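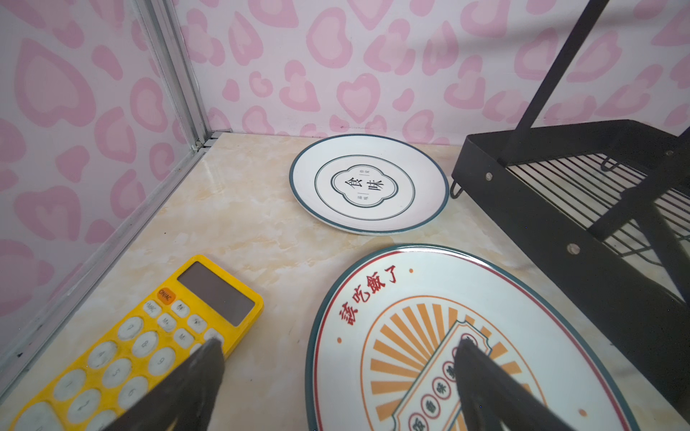 White plate with dark teal rim and green emblem

Search the list archives Search Advanced

Posted 12 January 2024 by List Administration, Burnden Collectors' Association

Subject: Re: Gemura air pistol, spare magazines and manual

A member wrote:
> I have bought a Gemura air pistol, serial number 999, without its
> manual. The seller says it takes the same magazine as the Irkura.
> Mine will not seat fully. Is the seller mistaken, or is the catch
> worn? I would also like a copy of the manual if the library has one.

Dear Member,

Thank you for your inquiry. The two magazines are not interchangeable. The Irkura pattern has a longer front lip and should not be forced into a Gemura frame. Please set the pistol aside, unloaded, until the catch has been inspected by a competent gunsmith.

According to the Association's register, the early Gemura pistols were finished at the Gündoğdu workshop, in a run of 3000. Serial numbers below 122 have a brass catch. Later pistols, including yours, should have a steel one.

The library holds two copies of the manual. Neither may be borrowed, but members may request a scan of the parts diagram and the loading instructions. Requests should quote the membership number and the full serial number, and will be answered in the order received. The library will be closed for stocktaking during March.

List Administration

Recent threads
Grip screws for the Irkura, thread size
Storage of leather holsters
Re: Register corrections, Gündoğdu finish marks
Membership renewal forms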